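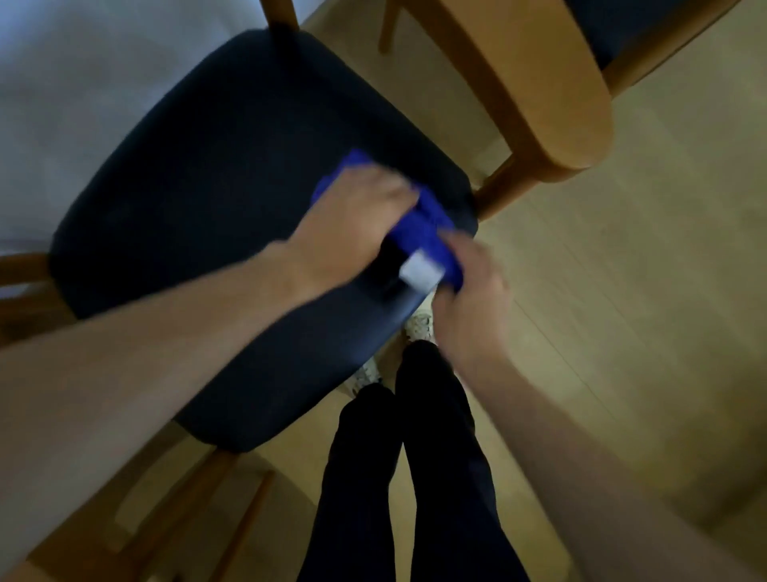
Is a trade fair for chair upholstery worth a two-hour drive?

If you own more chairs than you can cover yourself, and you can live on coffee and pretzels until mid-afternoon, then it's a decent day out.

Home | Shows & Visits | Workshop | Letters | About

November 1, 2022

I own a set of dining chairs that came with the house, and the seats have been getting worse at a steady pace for as long as I've lived there. So when the Tratico Seating and Upholstery Fair sent me a postcard (I once bought a staple remover from one of their exhibitors, and I will be on that list until I die), I put gas in the car and went.

The fair is held in an exhibition hall behind a garden center. Parking is free, which the postcard mentions twice. Admission is $20 at the door, and for that you get a wristband, a floor plan and a tote bag containing a second floor plan. The two floor plans don't agree about where the restrooms are. The one in the bag is right.

Wornatik has the big stand by the entrance, as I'm told it does every year. They sell foam. I had thought of foam as one thing, the yellow stuff that crumbles out of old cushions, and I was set straight over a very long quarter of an hour. There are densities. There is firmness, which is separate from density, and the people at the stand get a pained look when you mix them up. You're invited to sit on a row of identical stools with different foam in each and say which you like best. I liked the cheapest one. This was written down on a clipboard without comment.

Across the aisle was Kahsay, a family firm that does fabric and vinyl by the yard. Their sample wall claims 1000 colors, and a good share of them are beige. The vinyl has come a long way since the stuff that used to hold on to the backs of my legs in summer. They let you scribble on a piece with ballpoint pen and then clean it off with dish soap and water, and there was a line of grown adults waiting to do it. I went twice. The fabric side is quieter, mostly professionals rubbing corners between finger and thumb and saying nothing, like people at a bank.

The demonstrations are at the back, on a low stage with folding seats. I sat through 2 of them. The first was on webbing and moved along nicely, up to the point where the microphone gave out and we all followed the rest by facial expression. The second covered drop-in seats, the kind that unscrew from underneath, and it was worth the admission by itself. Three things I wrote down:

Number the seats and the chairs before you take anything apart, even if they look the same. They aren't the same.

Staple the middle of each side first and work out to the corners.

Vacuum before you wipe, or you're just moving the grit around.

I've been doing that last one in the wrong order my entire life.

Lunch was at the only counter in the hall. The pretzels were good. The coffee was served in very small cups by people who seemed sorry about it. Seating, at a seating fair, consisted of a ledge.

After lunch I found Toltus, who make hand tools and had been put in a corner next to the fire door. I liked this stand best. They had tack hammers laid out by weight, and a webbing stretcher that felt good in the hand even before I knew what it did. I came away with a hammer for $40, marked down from a price I didn't believe in. It's a lovely thing. The magnetic end holds a tack so well that I've since used it mainly to get screws out from behind the washing machine.

I left at three, with the hammer, both tote-bag floor plans and enough beige samples to patch a small sofa. The hall was still busy and someone was trying to get a wingback chair through the revolving door.

The next one is in February, a smaller show at the same place, trimmings and buttons only. I've told everyone at home that I'm not going. The dining chairs look exactly as they did, though I have now numbered them.

Print this page | E-mail this page to a friend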